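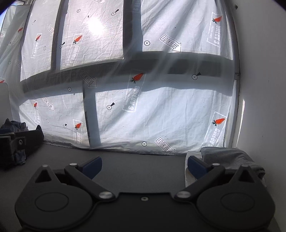 From: Imre Simon
Date: 2018-03-25
Subject: Re: [farken-users] Duplicate replies in the digest

Rostislav Pešek wrote:
> Since I moved to the daily digest I get most replies twice, once
> in the digest and once as a single message. Santoro shows 52 unread
> this morning and half of them are repeats. Is it my filter or the
> list?

It's the list, at least in part. When someone uses Reply All, your address stays in the Cc line and the server leaves it alone. You get that copy directly and then the digest copy later in the day.

Log in to the member page and set "Avoid duplicates" to Yes. That took care of it for me in October, when I switched over. It doesn't help if you are subscribed under 2 addresses, so check that too – I still had an old one on file.

For the repeats you already have, sort by Message-ID in Santoro and delete the second of each pair. I cleared out 2,560 that way. Don't use the built-in cleanup in version 47, as it matches on subject only and will take whole threads with it.

If it keeps up, send me the full headers from one pair, off list.

Imre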